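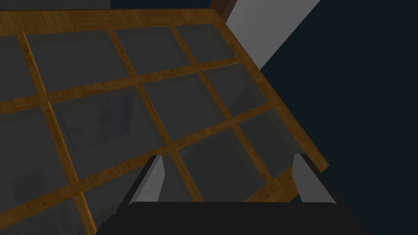 Betreff: Re: [Gartenliste] Kompost unter Himbeeren, wann und wie viel?

Hallo zusammen,

vielen Dank für die Antworten auf meine erste Frage. Ich antworte unten auf die Nachricht von gestern, damit der Zusammenhang bleibt. Bitte entschuldigen Sie, wenn mein Deutsch nicht überall richtig ist.

Am 21:40 Uhr schrieb Mikemach:
> Ich würde im Oktober gar keinen Kompost mehr geben. Die Ruten
> sollen ausreifen und nicht noch einmal treiben. Im Frühjahr
> 2 cm, darüber Laub oder Rindenmulch, fertig. Wie ist denn dein
> Boden? Und hast du Sommer- oder Herbsthimbeeren? Das macht beim
> Schneiden einen großen Unterschied.

Der Boden ist ein schwerer Lehm. Nach starkem Regen bleibt das Wasser in der unteren Hälfte der Reihe stehen, manchmal zwei Tage lang. Ich habe dort im letzten Jahr fünf Pflanzen verloren und vermute eine Wurzelfäule, aber untersucht wurde es nicht.

Es sind beide Arten. Die Sommerhimbeeren stehen am Zaun, die Herbsthimbeeren beim Weg. Bei den ersten habe ich nach der Ernte nur die abgetragenen Ruten entfernt. Von den neuen sind 47 geblieben, was für diese kurze Reihe wahrscheinlich zu viel ist. Soll ich die schwachen schon jetzt herausnehmen, oder ist es besser, bis zum Ende des Winters zu warten? In meinem Buch steht das eine, in der Anleitung von der Baumschule Giruvero das andere.

> Wenn das Wasser steht, hilft auch der beste Kompost nichts.
> Dann lieber einen Damm aufschütten.

Diesen Rat nehme ich gerne an. Ich habe gedacht an einen Damm von 30 cm Höhe, mit grobem Häckselgut gemischt. Von der Grünannahme kann ich 200 Liter Kompost bekommen, er ist aber ziemlich frisch und riecht noch. Kann man ihn bis März unter einer Plane liegen lassen, oder muss man ihn umsetzen?

Noch eine Sache für Nina, die nach dem Bindematerial gefragt hat: Ich benutze Kokosstrick, er hält bei mir zwei Saisons. Draht schneidet in die Ruten, wenn es windig ist.

Mit freundlichen Grüßen und vielem Dank im Voraus
Cluvico

PS: Den älteren Beitrag über die Drainage mit Kies habe ich im Archiv unter der Nummer 1386 gefunden. Leider fehlt der Anhang mit der Zeichnung. Falls ihn jemand noch gespeichert hat, würde ich mich sehr freuen.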